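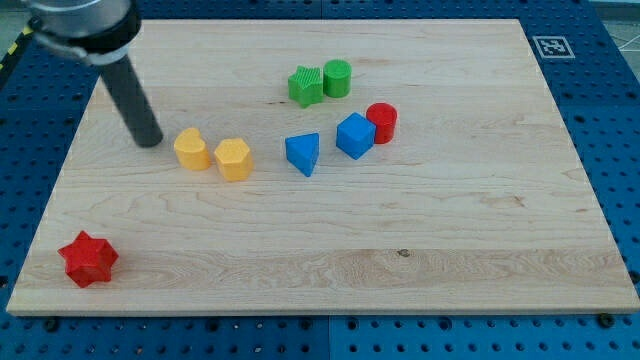
A year of Thursdays-that-weren't: news from the law clinic

News > School of Law > Staff and Student Newsletter > June

June | By the Clinic Office, Plosthorpe School of Law

Print this page | E-mail this to a friend

I was asked to write a few paragraphs about the law clinic's year and I've been putting it off, mainly by answering the clinic phone. The heading, for anyone outside the office, comes from our old opening day. We were a Thursday clinic for so long that it's still painted on the glass by the side door, and this was the year we stopped being one.

We're now open every afternoon in term, from two o'clock until six, and we had 796 enquiries between the first week of autumn term and the end of May. I did the adding up myself and then made Remigiusz Duda do it again in case I'd counted the test bookings. (I had. The 796 is his number.) Most of them were housing, as ever - deposits, damp, rent going up by letter with no proper notice - followed by employment and then a long tail of everything else, including a boundary hedge that took up far more of my spring than a hedge should.

The big change for the students was Dalbridge. We'd talked for ages about running sessions in the town, because the campus is a lovely place if you already know where it is and a nightmare if you're coming by bus with a pushchair and a carrier bag full of letters. In October the library in Dalbridge let us have their upstairs meeting room for two afternoons a week, and I'll admit I thought we'd be sitting there looking at each other. The first afternoon there were people waiting on the stairs! We ran out of chairs and the head librarian carried some up from the children's section, so one of our third years took her first ever set of client instructions with her knees somewhere near her ears. She did it beautifully, too.

Kenta Chiba supervised nearly all of the Dalbridge sessions. Many of you will know Kenta from the second-year land law course, where I'm told he's quite strict about footnotes. In clinic he's strict about listening. Students aren't allowed to write anything down for the first five minutes of an interview, and they complain about it every year until roughly November, when they come back and tell me it was their own idea. He also makes the tea, which I mention because he'll be cross if I leave it out.

What happens in a session

Quite a few of you have stopped me in the corridor to ask how it works, usually when you're thinking of sending a neighbour along, so I'll go through it quickly. People book by phone or just turn up. Two students see each client, one to ask and one to take notes, and there's always a qualified supervisor in the building. Nobody gets advice on the spot. The students go away, look everything up, draft a letter, have the letter covered in green ink by Kenta or one of the others, draft it again, and it goes out within a fortnight. If it's urgent, say there's a court date coming or someone's been told to be out by the weekend, we ring round the local firms the same day and try to get them seen.

We don't do crime or immigration, and we can't go to court with people. I know that's disappointing to hear at the end of a phone call. We keep a list of places that can help and the students are good at making the call with the client still in the room, so they don't leave with just a number on a bit of paper.

The booking system

Right, the booking system. Some of you had strong feelings about this and a few of you put them in writing. We moved over to Prarnuvo in January and for the first fortnight it sent every client two reminders, one of them for the wrong building. I'm sorry to everyone in the Sani Building who had members of the public wandering into their seminars, and thank you to the tutorial group who gave one gentleman a seat and a handout. He told me he'd enjoyed it. It's been fine since February - the reminders are going to the right people, missed appointments are well down, and I no longer keep the real diary in a notebook under the phone. (I still have the notebook.)

Training days

We trained over 100 students this year, the most we've had, and split them across three weekends in September. The afternoon on keeping files was as popular as you'd expect. The role play went down much better, largely thanks to the drama society, who sent along some very committed tenants and one landlord so convincing that a first year asked me afterwards if he needed reporting.

If you're a student and want to join for next year, the form will be on the clinic noticeboard and the school intranet before the end of term. Second and third years can take clients, and first years can shadow and help with reception. You don't need any experience. You do need to be able to give us one whole afternoon a week, the same one each week, and please don't tick all five boxes thinking it looks keen, as I then have to ring you up and ask which one you meant.

For colleagues with a practising certificate, even a dusty one, we're short of supervisors for the late slot, four until six. It's employment work mostly. Come and sit in first if you'd like to see what you'd be letting yourself in for.

A few thank yous

The Dalbridge librarians, obviously. The porters, who have now redirected more lost clients than I can count and have never once sighed at me about it. Remigiusz, who joined us in the office last summer on what was supposed to be a short contract and has reorganised the filing room so thoroughly that I can find things from before I worked here. And the former students who gave to the travel fund. It stands at £300, and it pays bus fares for clients who'd otherwise have to choose between seeing us and topping up the meter. We'd like to keep it going through the autumn, and the office can tell you how to give.

We're closed from the last day of term until the middle of September, apart from the phone, which I'll be picking up in the mornings. The glass by the side door is being redone over the summer. I've asked for the opening hours to go on a card this time, so we can change it.

Print this page | E-mail this to a friend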